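# Abella linen notes

README for the towel records at the Drallcombe guest rooms, kept by Cremilda Cordeiro. Version 2.

Covers white terry towels, where they live and where they are found instead. The two are seldom the same place.

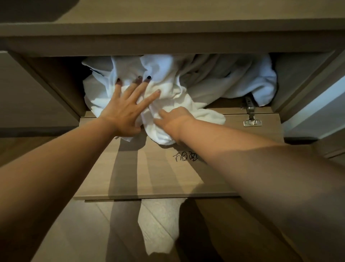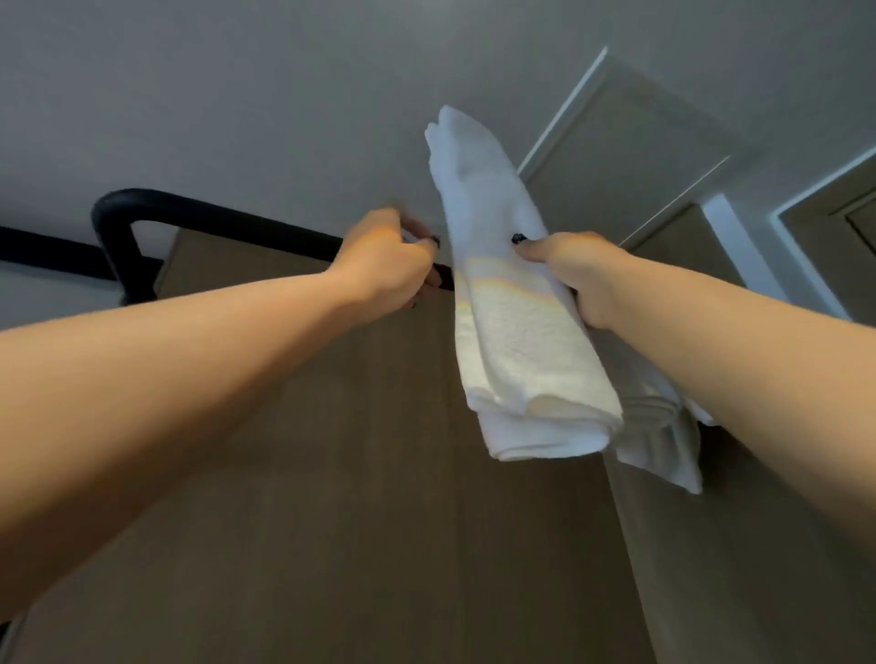

Towels at the drop-down cabinet (first) and at the black rail (second).

## Contents

84 entries, one per towel, in `towels.csv`. Columns are `room`, `place` and `fold`. Values for `fold` are `long`, `square` and `stuffed` – the last is a fold only by courtesy.

## Known problems

- Anything in a cabinet is logged as one heap until somebody takes it apart.
- Grey and white get muddled in poor light. Check by a window.
- Entry 9 is a bath mat. It has been left in out of respect.

## Updating

Add rows at the bottom. Please don't sort the file, as Stultden did in December.

Comments (2)

Prutonine: Is a towel half out of the cabinet `stuffed` or missing?

Cremilda Cordeiro: `stuffed`, if the door won't shut on it.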